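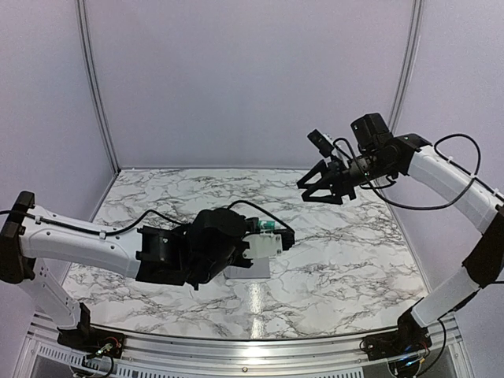
Two robotic arms above a marble-patterned surface

21 July 2026
By the minute-taker, Nillomine and Rolville Patients' Group

Minutes, July meeting

We started late, my fault, I had the key and was parked outside the wrong hall. Last meeting's minutes were accepted with one fix: I'd written Eder Street for the pathology rooms and they're in Hsu Street (sorry, everyone who turned up to the wrong one!).

1. After-hours clinic at Rolville

Most of the night went on this. The health district has confirmed it wants to drop the after-hours clinic to two evenings a week, down from four, and send everyone else to the phone line. I read the letter out and there was a fair bit of groaning. The district says patient numbers have fallen since March. Several of us pointed out that March is when they stopped taking walk-ins, so of course they've fallen!

The petition is at 322 signatures, mostly from the Rolville side. We agreed to keep it open another month and get sheets into the Nillomine chemist and the bakery. Moved and seconded that we write to the district asking for the booking figures from before and after the walk-in change. Carried. I'm drafting it, so please send me your stories, short ones if you can manage it.

There was also a long side discussion on whether to go to the local paper now or wait for the reply. We're waiting, though I'd have gone now and asked for that to be minuted. 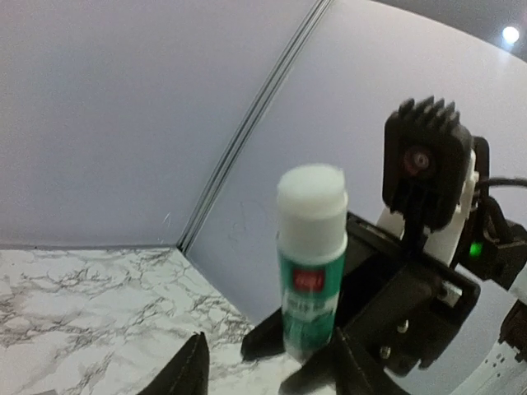
2. Patient transport survey

We got 104 forms back, which I was really chuffed with. The big complaint is the Eder run, where the car leaves before the eye clinic finishes and people end up paying for a taxi home. Second biggest is the booking line ringing out. We'll send a summary to the transport service and ask for a later pick-up. The forms themselves stay with me, names off.

3. Other business

The Hsu Street ramp is still blocked by the bins. I'll ring the council again.

Someone asked if we could have the heater on before people arrive. Yes, if I find the right hall.

Next meeting same time, Rolville end. Bring a plate.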